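Slide 1: Getting more out of a trade fair

Thank the hosts. I do purchasing for Verhoeven and have walked two fairs this year. Start with planning, then move to the stands.
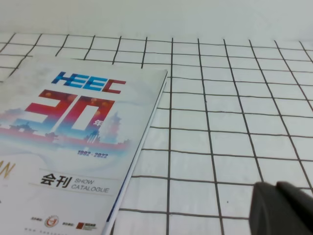 Photo: Dariusz Ziółkowski

Slide 2: Before you go

Pick your stands the night before. The Plakorville fair listed 337 exhibitors and I had time for 60 at most. Mention the Ameo meeting in June. 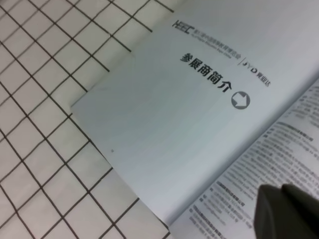

Appointments before lunch, walking after. Staff are tired by 3 p.m. and will talk prices. An open booklet is fine to write in, so put notes next to the listing while you stand there. Bustska story if time allows.

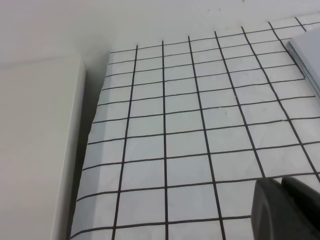 Slide 3: Follow-up

Email within two days. Quote the stand number. Ask for questions.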